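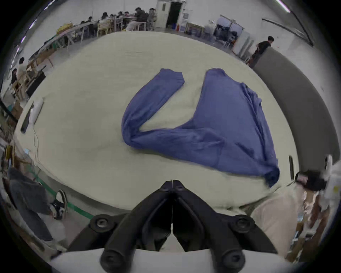 Blue top, one sleeve up.

I finally sold the Vallura shares, all 374 of them, and I thought I'd write down how it went while I still remember which forms were which. Regular readers (hello, both of you!) will know I've been threatening to do it since before we moved to Jundis, and every June I'd get the folder out, make a pot of tea, look at the first dividend statement and put the folder away again.

My trouble was the dividend reinvestment plan. When I bought the original parcel I ticked the box for it without thinking very hard, because free brokerage sounded lovely, and then twice a year a few more shares would turn up, each little lot with its own date and its own cost. Wonderful while you're ignoring it. When you come to sell, though, every one of those lots has to be accounted for, and a good many of my statements had gone to the old address, or to an email account I'd long since lost the password for.

So I rang the share registry, who were kinder than I deserved, and they put me onto a page where you can download the whole payment history in one go. I wish I'd known years ago. It took me a whole evening to copy it into a spreadsheet, with the date in one column, the number of shares in the next, then the price, and I only made the one big mistake, which was entering a row twice and briefly believing I was richer than I am. 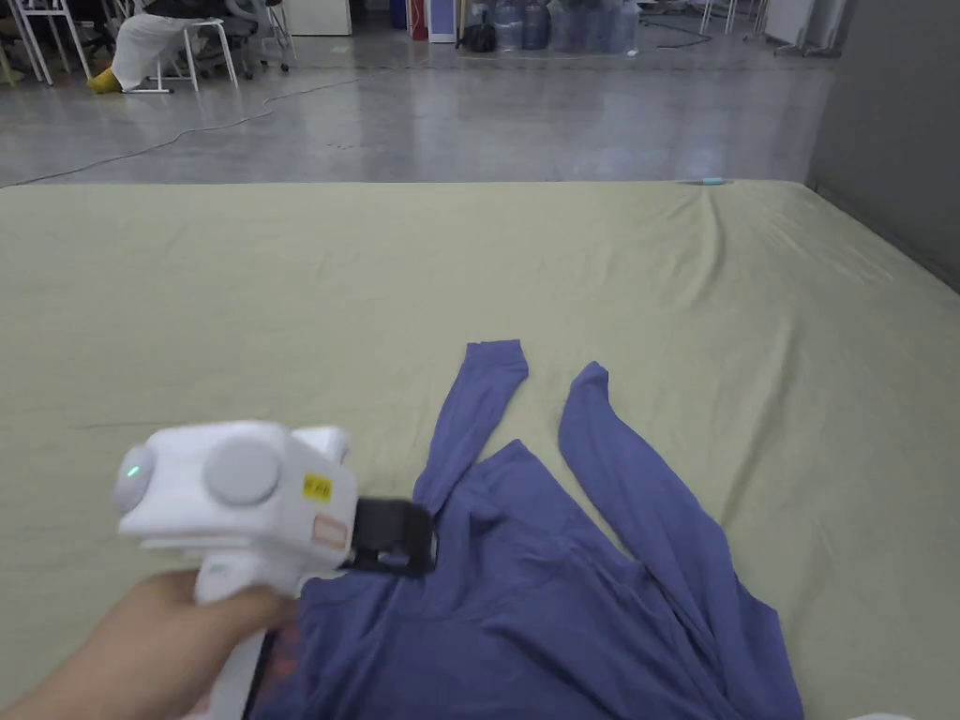 Arash Jalali wrote under my last post that I was mad to sell in one hit, and that I should do half before the end of June and half after, so the gain would fall across two tax years. I did think about it, Arash, I promise! I even worked it out both ways at the kitchen bench. The gain came to $1,921 before the discount for holding longer than twelve months, and on my income the difference from splitting it was small enough that a second lot of brokerage would have nibbled at it, and I'd have had to keep the folder out for another month. If the number had been bigger I would have listened.

The sale itself was the dull part. I put the order in through Serra with a limit a couple of cents under the last price, went off to hang out the towels, and it had gone through by the time I came in. Then came the wait for settlement, 2 business days, during which I checked the account far more often than was sensible.

As for where the money has gone, $965 went straight onto the car loan, and I enjoyed that more than I expected to. The rest has gone into the Prundudia index fund I've been adding to each payday, with distributions paid out in cash this time, thank you very much. I can always put the cash back in myself, and then at least I'll remember doing it.

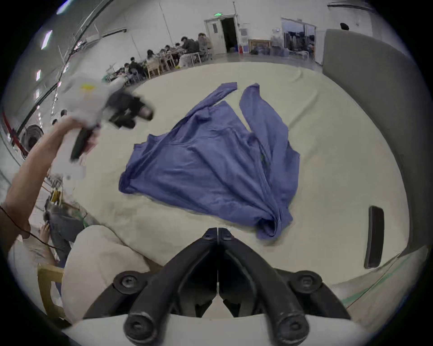
A reader emailed to ask whether cash distributions don't just mean the money gets spent on takeaway, and yes, fair point, that has been known to happen in our house. My plan is to have them land in the savings account that hasn't got a card attached. I'll report back after the first one.

The spreadsheet is saved in three places now, and the folder has gone back in the cupboard with a new label on it. Next job is my old super account, the one from the bakery years, and I've already found the member number, so I'm calling that a start.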